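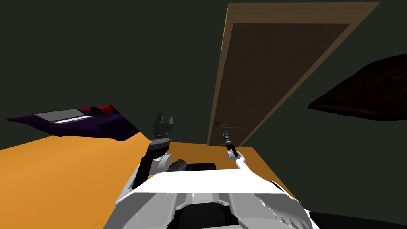

A reader of the March revision objects that item 4 lets a door pass if it latches on the second try, and asks whether a door that needs two tries should be in service at all. The objection is accepted. Item 4 now requires latching on every one of three releases.

INTERIOR DOOR AND FLOOR CHECK
Fandmont Building, Plollport
Revision 8

Scope: all hinged interior doors and the floor within one door width on either side. Exterior doors and roll-up shutters are covered on separate sheets. Mark each item P (pass), F (fail) or N (not applicable). An F needs a comment.

Door leaf and frame

1. Leaf free of cracks, splits and loose edging. P
2. Hinges: all screws present and tight. F
Comment: room 132, top hinge, one screw missing and one turning freely. Hole to be plugged and redrilled. A longer screw in the same hole was tried in the previous period and did not hold.
3. Gap between leaf and frame even along the top and the latch side. P
Comment: room 258 is tight at the upper corner but does not rub. Recheck in humid weather.
4. Door released from fully open, from halfway, and from a hand's width. Latches each time without a push. F
Comment: room 526 stops short of the strike from a hand's width. Closing force adjusted one quarter turn, no change. Strike plate sits slightly proud and has been marked for refitting.

Closers

5. Closer body dry, no oil on the arm or the leaf. P
6. Closing speed set so the leaf does not slam. P
Comment: the Reltimden closers on the upper floors have the speed and latch screws in the opposite order from the older units. Read the mark on the cover before turning either one.
7. No wedges, hooks or cord holding a self-closing door open. F
Comment: wedge removed at room 258. Second time at this door. The occupant has been told in writing that a hold-open device tied to the alarm can be requested.

Handles and locks

8. Lever returns to level when let go. P
9. Room can be left without a key, code or tool. P
10. Lock case fixed, no side play in the cylinder. P
Comment: Shakya replaced two cylinders before this check. Key numbers entered in the log, old keys not yet returned.

Floor at the door

11. No raised edge, loose strip or curled covering in the door swing.

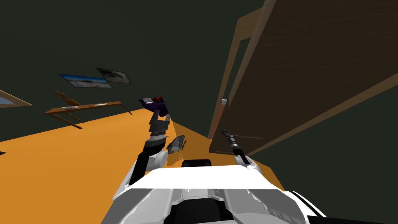 Marked F. The threshold strip at room 132 lifts at the hinge end when stepped on at the other. Contact adhesive is not an acceptable repair on this floor; use countersunk screws and check that the leaf still clears the heads.
12. Swing area clear of stored items over the full arc. P
Comment: check with the door fully open. Items standing behind the leaf are easily missed from the hallway.
13. Floor not slippery within one door width. P
14. Change in level under the door marked on both sides. N

Follow-up

Items 2 and 11 at room 132 go on one work order. Item 4 at room 526 stays open until three clean releases are recorded from each position. Item 7 is checked again without notice, after 4 p.m.

Inspectors using the old sheet should cross out the words "or on second attempt" by hand until the new copies arrive.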